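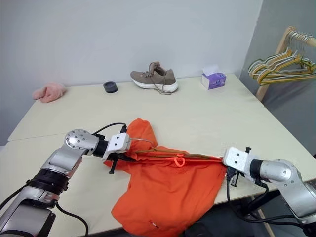 November 2022

The question put to this blog most often is whether a machine can yet take over the laundry. My answer remains a qualified no.

Folding is the chief difficulty. A shirt has no fixed shape, and a drawstring or a loop of cord gives the grippers one more thing to catch. Two arms can take hold of a garment and draw it taut between them. Laying it down square, again and again, is a harder matter.

Readers have asked whether Hedance or Callard will offer a home model by March. I do not expect it. I would consider paying up to 2,000 pounds for a machine that folded 18 mixed items without help, and I have yet to find one on sale. Shop-floor work, where every part is alike, will be settled first.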